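Kendari Guest Laundry - Folding Room Inspection
Monthly checklist with comments
December, folding table and linen handling
Walked Sunday, before the morning load came down

Marking: OK / Fix / Watch. Comments go under the item, even when the item is OK.

1. Floor and walkway
Clear from door to table - OK
Mats flat, corners not lifting - Fix
The mat nearest the door has curled again. Tape is a trip hazard of its own, so replace the mat.

2. Lighting
All fixtures working - OK
Glare at the table - Watch
The surface is glossy and throws light back near the front edge. Stains on pale towels are easy to miss there. Check pale items toward the middle of the table.

3. Work surface
Wiped before first use - OK
Free of chips, cracks and sticky residue - OK
The speckled pattern hides crumbs and lint. Run a dry hand over it after wiping. Use the Tonley spray at the strength on the label and let the surface dry before any linen goes down.
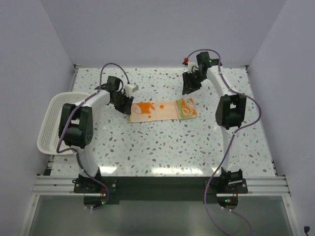
4. Baskets
Rims and mesh checked for broken edges - OK
Clean and used linen kept apart - OK
Baskets stay to the side of the folding area. A snapped piece of mesh will pull a loop out of a towel and can cut a finger. Take a damaged basket out of use the same day.

5. Towels and cloths
Fully dry before folding - OK
Hems and corners sound - Watch
Printed cloths marked for low heat - Fix
Two printed cloths from the Nørgaard order had lost their care labels. Wash them with the low heat group until the labels are replaced. Threads longer than a finger get trimmed, not pulled.

6. Folding
One item on the table at a time - OK
Item laid out flat and both sides checked before the first fold - OK
Long cloths can go down on a slant if that keeps the ends off the edge. Smooth from the center out. Anything that touches the floor goes back to wash.

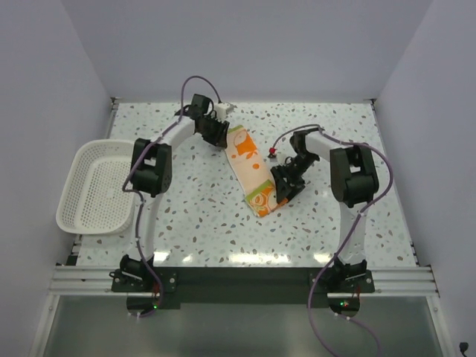
7. Storage
Stacks no higher than 13 towels - Fix
Bottom shelf 4 inches off the floor - OK
The stack by the window was over the limit and leaning. It has been split in two. Heavy bath sheets belong on the lower shelves - this was also noted last month.

8. Dryer area
Lint screen cleaned after each load - OK
Duct inspection in date - Watch
Worudel is due to come back for the duct. Ask for a morning visit.

9. First aid and fire
Kit stocked - Fix, low on finger bandages
Extinguisher tag current - OK
Exit door opens freely - OK

Open items to be closed within 48 hours, except the duct visit. Leave this sheet on the clip by the door.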